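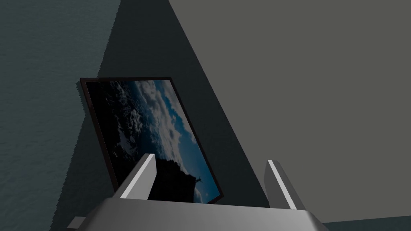 Do we need to settle on one gripper before the next round of trials? Only for the simulated runs. The bench work can carry on with both until the spare pads come in.

Minutes of the gripper comparison meeting, 04/06/2020

The meeting opened with a warm thank you to everyone who stayed on after the March session to get the Kosmont arm talking to the new controller again, which was a long and rather fiddly evening and very much appreciated by all of us.

1. Matters arising
The minutes of the last meeting were agreed, with one small correction: the wider fingers are the Getetti pair, and the narrow ones are Zapata. Several of us had been calling them by the wrong names for weeks, so the labels on the drawer will be changed too.

2. Simulated trials
We have now finished 473 simulated grasps out of the 900 planned. The flat objects took up most of the talk, and the framed picture in particular, as a thin edge is a good deal harder to close on than a box or a mug. The Getetti fingers missed it 161 times and there was a friendly but lengthy discussion over whether that is down to the fingers themselves or the angle of approach. It was agreed to run another 150 with the wrist turned further before anybody draws a conclusion. The blocky shadow edges in the renders were raised again. The feeling was that they do no harm to the grasping but may well upset the camera comparison, so the shadow setting will be turned up for those runs only.

3. Bench trials
The Zapata fingers are lovely on small parts and everyone enjoys using them, though the pads wear quickly. Spares are on order. Please don't borrow pads from the other set in the meantime, however tempting it is!

4. Controller
Amgate is smoother at low speed than the old controller, and slower to start up. We will keep it on for the rest of this round so the figures stay comparable.

5. Any other business
The kettle in the workshop has been replaced. A request for a second monitor by the bench was put off until we know what is left in the budget.

Actions: wrist angle runs to be set up first; drawer labels; shadow setting for the camera runs; chase the pad order.

3 comments | 5 shares

Contact us | © Gripper Comparison Group | Back to top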